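Minutes of the Residents' Meeting, Hermans House
Shared kitchen and dining room

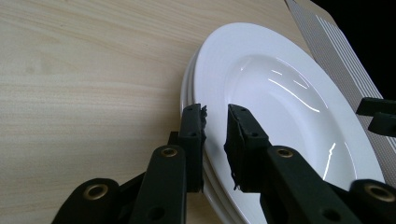 Cudmont, July

The meeting was opened at 7 p.m. in the dining room. Sixteen residents were present, and two had sent their apologies. The chair for this month welcomed the residents who moved in after the last meeting. The minutes were taken by the resident of the corner room on the second floor.

1. Minutes of the last meeting

The minutes were read and approved with one correction. Under the point about the fridge it was written that the lower shelf is free for everybody. It must say that the lower shelf is for the shared food only (milk, butter, eggs). The correction was made on the copy in the hall.

2. Plates and bowls

This point took the longest time. The white plates are at present stacked on the dining table after washing, and they stay there until somebody has a moment to put them in the cupboard. Several residents said that they find this practical, as one can take a plate and sit down directly. Other residents said that the table is for eating and that the stack takes the place of one person.

It was also said that the stacks are not made with care. The wide plates with the deep middle are put on top of whatever is there already, and the rims do not lie evenly. A resident who cooks late in the evening told the meeting that one such stack slipped in June when the table was pushed, and that two plates were broken. They were paid from the kitchen money.

After discussion the following was agreed:

Plates may stand on the table during the meal and until 9 p.m. After this hour they go in the cupboard to the left of the sink.
The wide plates with a deep middle make their own stack. Flat plates are not mixed with them.
No stack is higher than what a person can lift with two hands without help.
Whoever finds a chipped plate takes it out and puts it on the window sill, with a note.

The proposal to buy plates of different colours for each floor was not supported. One resident asked that it be written here that the white ones are easy to replace, and that the shop in Cudmont still has the same kind.

3. New purchases

The resident responsible for purchases showed two offers. Dendell sells soup plates in boxes and delivers to the door. Vekix is cheaper for each piece, but one must collect the order, and the order must be for a full box. The meeting preferred Dendell, because none of the present residents has a car in August. Five soup plates will be ordered. If the offer is only for full boxes, the matter comes back to the next meeting.

It was asked if we need also new glasses. The answer was that there are enough glasses in the house, but many of them are in the bedrooms. All residents are kindly asked to look in their rooms and bring them back before the weekend.

4. The dining table

The wooden table was discussed separately. Some residents worry about hot pots and wet dishes on the wood. It was agreed that dishes must be dried before they are put on the table, and that a board or a folded cloth goes under everything that comes from the stove.

A resident from the first floor offered to treat the surface with oil. The work needs one evening and the table cannot be used until the next morning. The meeting accepted the offer with thanks. The date will be written on the kitchen door. On this evening we eat in the garden, or in the corridor if it rains.

The question of who pays the oil was short — it is paid from the kitchen money.

5. Washing-up times

The list for washing up works well on weekdays, but on Saturdays and Sundays there are gaps. Two ways were proposed: a fixed pair for each weekend, or that every person washes what he or she has used. The vote was in favour of the fixed pair. The list for August will be hung next to the fridge, and residents may exchange their turn between them if they change it also on the paper.

It was repeated that pans should not be left in the sink overnight with water.

6. Other matters

The drawer with the large spoons does not close. The owner of the house has been informed and has promised to send somebody.

The tea towels will be washed together with the floor cloths no more. A separate basket for the towels is wished for, and the resident responsible for purchases will look for one.

One resident asked if guests may use the dining room for a birthday. This is allowed, if the other residents are informed two days before and the room is left as it was found.

The smell in the cupboard under the sink was mentioned again. It was not possible to find the cause during the meeting — the cupboard will be emptied and cleaned by the next weekend pair.

7. Next meeting

The next meeting will be in September at the same hour, in the same room. Points for the agenda can be written on the sheet in the hall. The order from Dendell and the list of weekend pairs will be the first two points.

The meeting was closed at 8.25 p.m.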